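Teaching by Hand: Our Semester With the Matubbar Arm
Project report, Archie Gillies and the Rinik bench group

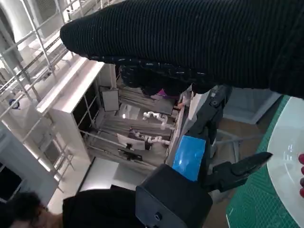

Why guide the arm by hand when you could just write a program for it?
A program needs every position worked out ahead of time, and small things on a plate never sit in the same place twice. When a person leads the arm through the job, the recording picks up all the little corrections we make without thinking, and the model can learn from those too.

We started in November with the remote control, a pair of handles we called Mivero, and I have to admit I was pretty bad at it (my lab partners were very kind about this!). There is a small delay between your hand and the gripper, and for the first couple of weeks I kept overshooting and closing the fingers on nothing. Hand guiding felt much more natural to me, though your arm gets tired and you have to remember to stay out of the wrist camera's view as much as you can.

By the end of the term we had 845 demonstrations saved in Dokosance, our logging folder, recorded over 18 sessions by 2 operators. We threw out any run where the operator stopped halfway to think, which hurt a little, as plenty of those were mine.

The green cutting mat on the table was a nice surprise as well. Its grid gave us an easy way to talk about where the plate should go, and we stopped arguing over what "a bit to the left" meant. Next term we'd like to compare the two ways of recording properly, with the same operator doing both.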